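Wrist camera latency and grasp offset – planner or perception?

berrada_lab
Posted Friday, 9:12
Hello all. I have a problem with my pick and place pipeline and I would like to hear opinions before I rewrite a big part of it. The arm is controlled with Bekton 2, the wrist camera gives 12 frames per second, and the pose estimator runs on a separate computer. The task is simple: take one dumpling from a steamer and put it on the grid mat.

When the arm is standing still, the estimate is good. When it moves toward the basket, the grasp point drifts to the left, and the fingers come down too near the wall. I recorded 727 attempts in May and the drift is nearly always in the same direction. I have already made the hand-eye calibration again two times. It did not help.

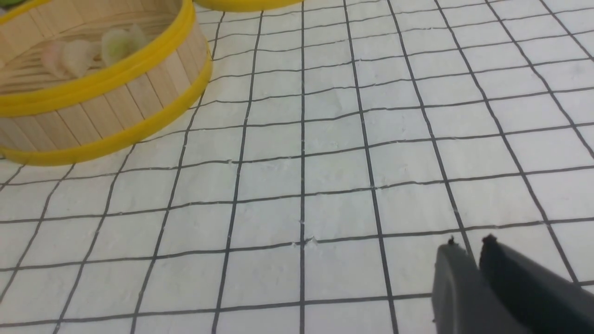
At this distance the estimator gives three separate masks, but the border between the pink one and the cream one is not stable from frame to frame. The green one is a little better. I do not know if this is connected to the drift or if it is a second problem.

Sandport says you are using the arrival time of the frame and not the capture time. If the arm is moving, the transform is looked up too late, and you get an offset in the direction of travel. Print both stamps and compare them before touching anything else.

berrada_lab
Thank you. I printed them. The difference is 45 ms when the network is quiet and more when the logger is running. I will look up the transform with the capture time and test again.

grollach
I don't agree that this is the full story. 45 ms at approach speed is a few millimeters, and from your post it sounds like more. What is your planner doing when a new pose comes in? If it replans from the commanded state and not from the measured state, then each replan adds a small error. I had this with Bekton 2 and lost two weeks on it. There is a parameter, start_from_measured, and it is false by default.

sandport
It is false by default for a good reason. With measured state you get jerks at every replan if the joint encoders are noisy. I would not switch it on only to hide a timing bug.

grollach
It is not hiding. They are two different errors and he can have both. Filter the encoders and the jerks go away.

berrada_lab
I tested in this order: first only the timestamp, then only the parameter, then the two together. With the timestamp alone the drift is much smaller but I still see it on long approaches. With the parameter alone there is almost no change. Together it is good, but the arm shakes a little near the end – so you are both right in some way. For now I stop replanning in the last part of the path and the fingers follow the last good pose.

The masks are still jumping. I suspect the shadow under the rim, and I will open a new thread for it.

sandport
Freezing the last part is fine if the basket doesn't move. If you ever put it on a conveyor you will have to come back to this.

Thread closed to replies – 2,021 views

Reader comments

mk_tools: Same offset on my setup, also fixed with the capture time. Please put this in the wiki.

anon: Which low-pass did grollach use on the encoders? The cutoff is missing and it is the hard part.

pliers: I would still not replan at 12 Hz. Move, stop, look, move again. It's slower, but I sleep better.

Contact the moderators | © Bekton Users Forum | Back to top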